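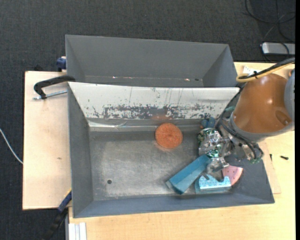 Caixa cinzenta sobre tampo de madeira clara, com a parede traseira bem riscada

A minha elétrica perde autonomia no inverno – é normal ou devo ir à oficina?

Publicado por ventoeleste em 21 de dezembro de 2019

Boa noite a todos, e desde já obrigado pela paciência, porque sei que me alongo sempre um bocadinho nestas coisas. Comprei em julho uma carrinha elétrica da Kondier, o modelo Bugti, em segunda mão mas muito bem estimada, e durante o verão foi uma alegria. Ia ao trabalho, voltava, passava em casa da minha mãe, e ainda sobrava bateria para o dia seguinte. Desde que o frio apertou, a história é outra: faço exatamente o mesmo percurso e chego a casa com muito menos carga do que chegava. O carro fica na rua de noite, não tenho garagem, e carrego numa tomada doméstica quando consigo lugar ao pé do portão.

Outra coisa que me intriga é a travagem regenerativa. De manhã, quando levanto o pé, o carro quase não retém, e só passados uns quilómetros é que volta a comportar-se como eu estava habituado. No painel não aparece aviso nenhum. O stand diz que está tudo bem, mas o stand também quer é despachar-me (desculpem o desabafo!). A garantia da bateria ainda está válida e eu não queria deixar passar o prazo por distração. Alguém com a mesma carrinha me sabe dizer se isto é do frio ou se há ali qualquer coisa a precisar de ser vista?

marmelada_fria

Olá, ventoeleste, e bem-vindo ao clube dos que olham para a percentagem mais do que para a estrada! Tenho uma Bugti igual à tua e já vou no terceiro inverno com ela, por isso podes respirar fundo – o que contas é muito parecido com o que me acontece todos os anos. A bateria fria aceita pior a carga, e é por isso que a regeneração aparece limitada de manhã. Depois de rodar um pouco, aquece e a retenção volta. A minha faz isso tal e qual, sobretudo nas manhãs de geada.

Quanto à autonomia, o grande comilão é o aquecimento do habitáculo. Experimenta ligar o pré-aquecimento enquanto o carro ainda está na tomada, que assim a energia vem da rede e sais de casa com os vidros limpos e o banco quentinho. Em andamento, eu uso os bancos aquecidos e deixo a ventilação mais baixa, e noto bastante diferença. Vê também a pressão dos pneus, que desce com o frio e a gente esquece-se sempre. Os meus estavam uma vergonha quando fui ver.

Se puderes, programa o carregamento para acabar perto da hora de saíres. Na aplicação da Kondier está no menu das partidas, um bocado escondido, mas está lá. A bateria ainda vai morna do carregamento e a regeneração fica disponível mais cedo. No meu caso, com percursos curtos, perco uns bons 20 por cento no pino do inverno, e em abril já nem me lembro do assunto.

Para ficares descansado por causa da garantia, pede um relatório do estado de saúde da bateria, por escrito, e guarda-o com os papéis do carro. Se na primavera a autonomia não tiver voltado, tens com que comparar e já ninguém te pode dizer que sempre foi assim.

rodabaixa40

Isso é a bateria velha. Vende enquanto vale alguma coisa. Eu tive um Jeter e ao fim de dois anos voltei para o gasóleo.

lanternadopinhal

Com todo o respeito pelo colega de cima, não me parece que dê para concluir isso sem ver o relatório. Eu concordo com quase tudo o que a marmelada_fria escreveu, só acrescentava uma coisa sobre a tomada doméstica. Com muito frio, uma parte da energia pode ir para aquecer a própria bateria, e numa tomada fraquinha o carregamento demora mais do que se espera. Acontecia-me isso antes de instalar em casa um carregador de parede da Priltero, e às vezes acordava convencido de que ia ter o carro cheio e não tinha. Se não tens garagem, pergunta no condomínio, que às vezes é mais fácil do que parece, e manda ver a instalação por um eletricista antes de pores lá seja o que for.

Ah, e põe o conta-quilómetros parcial a zero depois de cada carga completa e vai apontando o consumo médio num caderno. Comecei a fazê-lo por teimosia e agora é o que me dá mais jeito quando vou à revisão.

ventoeleste

Muito obrigado aos três, a sério. Não fazia ideia do menu das partidas, já o encontrei e deixei programado para amanhã. Os pneus também estavam em baixo, os quatro. Vou pedir o relatório depois das festas e venho cá dizer o que deu.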